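Subject: Re: [salon-owners] Colour stock, patch tests and the new developer sizes
From: Lucinda Ostrowski
To: salon-owners list

Smaranda Pascu wrote:

> Hello all,
>
> We are thinking of moving our permanent colour over from Zirnano to
> Trernetti before the autumn. The rep has been in twice and the opening
> order looks fair, but I have two stylists who have used Zirnano since
> college and they don't want to relearn the numbering. I also have a
> cupboard of part-used tubes I would rather not throw away.
>
> Has anyone done the switch in a small salon? I would like to know:
> how long you ran both, what you did about patch tests for regulars,
> and whether grey coverage held up. We do a lot of grey coverage.
>
> Also, is the Betancur developer all right with it or do I have to buy
> theirs?
>
> Smaranda

Hello Smaranda,

We did this at Ostside last year, four chairs and a part-time junior, so probably not far off your size. I'll take your points in the order you put them.

Running both. We ran the two ranges side by side for three months. I had planned on one. The trouble was that regulars come in every six to eight weeks, so after a month plenty of them hadn't been in at all and their record cards were still in the old numbers. By the end of the third month nearly everybody had been converted and the few who hadn't were the ones who only come before Christmas. Keep the old shade chart in a drawer for those.

We converted each card at the appointment, with the client in the chair, and wrote the new formula underneath the old one. Don't try to do it all in one evening from the conversion leaflet. Leszek Czerwiński started doing that for us and we had to cross most of it out, as the leaflet matches on paper and takes no account of what is already on the hair. The Trernetti naturals come out a bit warmer than Zirnano at the same depth. Our ash clients needed a mix of two shades where they used to have one, and one lady went half a shade lighter than she used to have and has stayed there.

Patch tests. Everyone was tested again, including people who have been having colour with us for twenty years. It is a different product with different ingredients and our insurer was quite clear on it when I rang. We texted each client a fortnight ahead and asked them to call in for five minutes, at least 48 hours before the appointment. Some grumbled. Two didn't come in for the test and were offered a cut and blow-dry at their colour appointment, which they took with fairly bad grace. Put the date of the test and the initials of whoever did it on the card. If you have clients who live a long way out, ask them to have it done at the appointment before, so start early.

Grey coverage. It held up once we stopped rushing it. Zirnano was forgiving if you rinsed a few minutes early and this isn't. On resistant grey at the front we now put that section on first and give it the full time. We also use half natural shade in the mix for anyone over fifty per cent grey, where before we used a third. With that done I can't tell the difference at the roots. Fading on the ends is slightly better, if anything, though Eun-seong Ban, who does most of our reds, would disagree with me about coppers. She kept two Zirnano coppers on and I have left her to it.

Developer. Trernetti want you to use theirs and the instructions say so, so that is what we do. I asked the rep whether Betancur would work at the same strength and got a long answer that came down to no one having tested it. If you had a problem with a client you would not want to be explaining why you mixed makes. We finished the Betancur on the old colour while both were running and it came out nearly even. The mixing ratio may be different from the one you are used to as well, so tape it to the inside of the cupboard door until everybody has it.

Cost. You didn't ask, but you will want to know. Our opening order was 3,541 pounds including the chart and the developer, and that was after I had taken 34 shades off the list the rep first sent. You don't need all of them. Go through your cards, see what was used in the past six months, and order that plus a few mixers. We wrote off just over 200 pounds of part-used tubes. I offered the unopened ones to Henok Tilahun, who was still on Zirnano, and he took the lot at cost, so ask on the list before you bin anything. 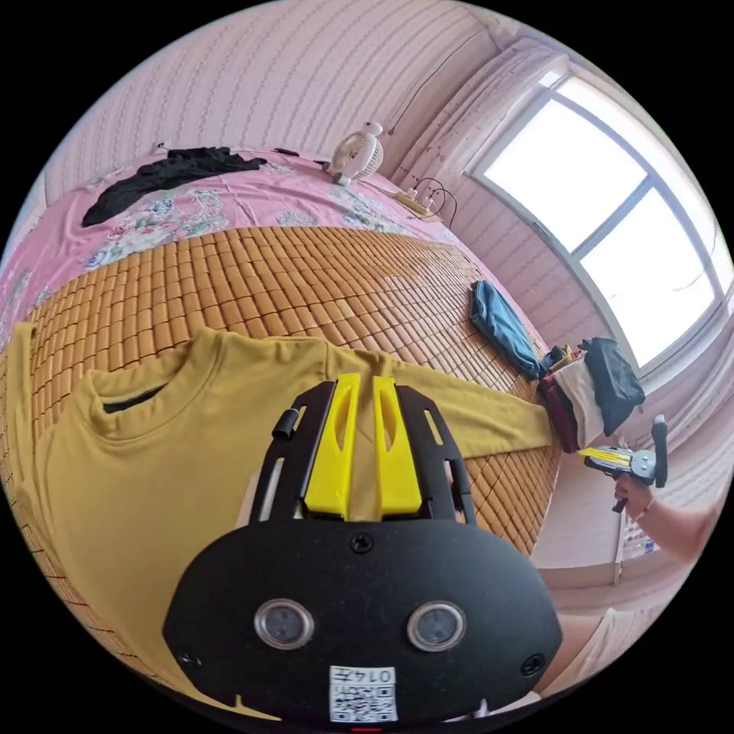
Staining was worse with the new range for the first few weeks, mostly because the cream is softer and runs if it is mixed thin. We had it on towels, on the trolley and on our own cuffs. I would put everyone in short sleeves or black for the change-over – a mustard-yellow top with long sleeves is about the worst thing you could wear to do a dark brown root. Ask clients as well, when you send the patch test text, to come in something with an open neck, as a crew neck is awkward under the gown and the collar gets marked when you take it off. Barrier cream round the hairline is worth doing on everybody, and wipe the ears before you start the timer, not at the basin.

As for the two stylists who don't want to move, mine were the same. What helped was letting them do each other's hair first, on a quiet morning before we opened to clients. They each picked a shade they knew well and had to get to it with the new tubes. It used up a bit of stock and they came away knowing how it mixed and how long it took. The training session the firm gives you is all right but it is mostly on models with hair that has never been coloured, and hardly anyone who comes through my door is like that.

I would avoid starting in August if your staff take leave then. We had one person away for the first two weeks and she was behind the rest of us until the end.

I have our client text and the blank record card with the two formula boxes if they're any use to you. Send me your address off list and I'll post you a card, or I can scan it.

Lucinda
Ostside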